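Lost and Found Table Returns to the Tramham Library, Small Things First

TRAMHAM — If you have been going without something little since the spring, and you have already looked under the car seats and behind the couch cushions, the people at the Tramham Library would very much like you to stop in. The lost and found sorting, a July habit in town for longer than most of the staff have worked there, is under way in the downstairs meeting room, and this time the small things have been given a table to themselves.

Felista Mussa, who runs the front desk and has charge of the lost and found, said the idea came to her last winter when a man drove over from Dellstead to look for a hearing aid battery door. She had to tip an entire bin of mittens onto the carpet to find it for him.

"He was so nice about it," Mussa said. "He got right down on the floor with me. But I thought, there has to be a better way to do this than the two of us on our hands and knees going through other people's mittens."

So the big bins have been left for coats, umbrellas and lunch boxes, and anything that would fit in the palm of your hand has gone to the white table. Earrings, keys, buttons, pen caps, doll shoes and the like are being checked one at a time, given a number and tucked into a coin envelope with the date and the spot where they were picked up, if anyone wrote that down when it was handed in. (People mostly do. A few slips just say "floor.")

The numbering goes back to the first notebook the library kept for the purpose, and it has simply carried on from one notebook to the next ever since. The latest entry is number 1477, a single cuff link. About the owner of the cuff link nothing is known so far, though Mussa has her hopes pinned on a wedding party that came through to use the copier in May.

The envelopes hold 200 items at the moment, which is more than the shoebox they used to live in could ever have managed. They now stand in a pair of card catalog drawers that had been sitting in the back hall since the catalog went onto the computer, and everybody who sees them seems pleased that the drawers have a job again.
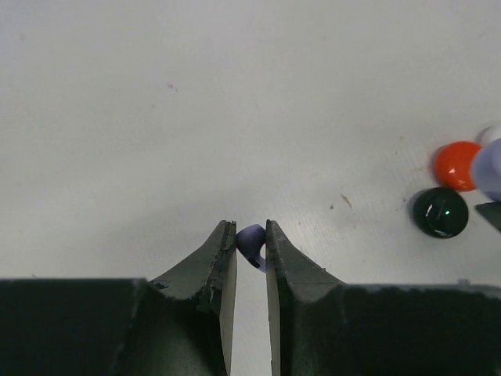 A small lavender item, shaped something like an earbud, at the white sorting table.

Small electronics and their odds and ends have become the fastest-growing part of the collection, according to Mussa. Ten years ago it was nearly all gloves and reading glasses, and she could tell you the season by what came over the counter. Now there are charging cords all year long, along with styluses, memory cards and the little rubber tips that come off of things. She asks anyone claiming one of these to describe it before it is brought out — the color, the shape, any scratches or marks — and if it pairs with a phone or sits in a case, to bring that along too.

"I'm not trying to give anybody a hard time," she said. "It's just that so many of them look alike, and I would feel terrible if I sent the right one home with the wrong person. If you can tell me it's purple, well, that gets us a long way."

The same goes for jewelry. Earrings are the hardest, Mussa said, as people tend to throw away the mate after a month or two, and then they have nothing to match against. She would like to put in a word for holding on to it a while longer. A pearl stud went home this past week to a woman on Makokha Street who had kept the other one in an egg cup on her windowsill for two years. She brought the egg cup with her, too, wrapped up in a dish towel, and carried both earrings back out in it.

Not everything has been easy to put a name to. There is a brass part with a thread on one end that three different people have looked at without agreeing on what it belongs to, and a wooden peg that might be from a game or might be from a chair. These have gone in a dish by the door with a card asking for guesses, and the guesses have been coming in pretty steadily. Somebody has written "ukulele?" twice in the same handwriting.

Children in the summer reading group have been allowed to help with the toy envelopes, which has slowed things down some but has also led to a few happy reunions. One boy of 7 found his own plastic horse in the pile and had to be talked into filling out the claim slip like anyone else. He signed it in capital letters and took the envelope home as well.

The meeting room will be open for claims every afternoon from 2 o'clock until the library closes, through the end of July. Residents of Tramham, Dellstead and Fesmont are all welcome, and you don't need a library card. If you can't get down the stairs, ask at the front desk and the drawer will be brought up to you. Those who live farther off can telephone with a description, and if there is a match the item will be held until someone can come for it.

Coats and umbrellas that go unclaimed will be passed along to the clothing room at the Fesmont church hall in August, as they are each year. The small things will stay put. Mussa said she has never had the heart to throw out an earring, and with two full drawers to work with she doesn't see why she should start now.

Anyone with an old coin envelope or two to spare, or a whole box of them, is asked to leave them at the desk. The library is down to its last packet, and the summer reading group meets again tomorrow morning.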